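Speaker notes: Pick and place on a student budget
Telmo Arroyo, Bralska robotics club
March 23, 2025

Slide 1. Opening
Introduce the club and the Skumar project. One arm, hobby servos, one task: yellow block into blue cup. Say early that the talk covers data and training. Mechanical design is in the handout.

Slide 2. The task
Leave both up while people settle. Point out the cloth.

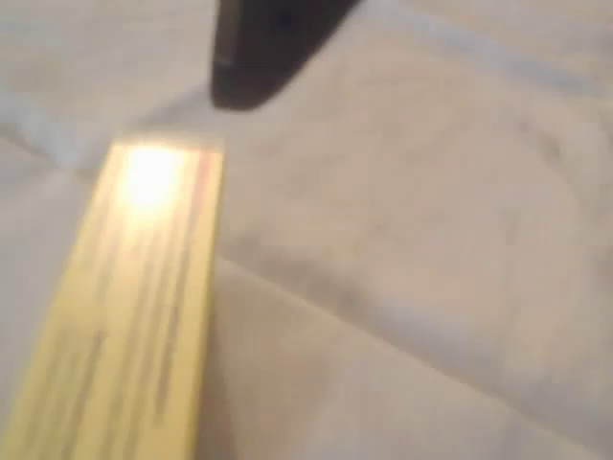
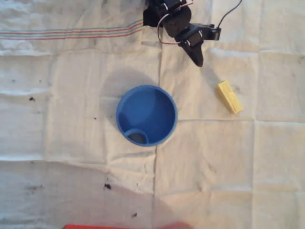 Second picture: block lies at a diagonal, so the wrist has to turn before the jaw closes. First picture: finger and block at close range, glare on the yellow. Come back to glare on slide 5.

Slide 3. Recording
Students drive the arm by hand through a leader arm. 16 sessions, 1,096 episodes kept. An episode is dropped if the operator pauses for more than two seconds. Block position is changed between episodes, cup position between sessions. Mention that Plindberg wrote the logging script and that it is still the version we use.

Slide 4. Training
Small policy, trained on the lab desktop. 4,000 steps for the first check, then stop and look at the rollouts before going further. Loss curve is on the slide; do not read it out.

Slide 5. Faults seen
Jaw closes early when the block reflects the lamp. Creases in the cloth tilt the block. Servo horn slips after long sessions: tighten the screw, rerun the calibration, discard the last episode.

Slide 6. Next term
Wu takes over the gripper. New jaw pads first, then a second block colour. Ask the room about matt paint.

Questions. Spare slide 7 has the wiring diagram.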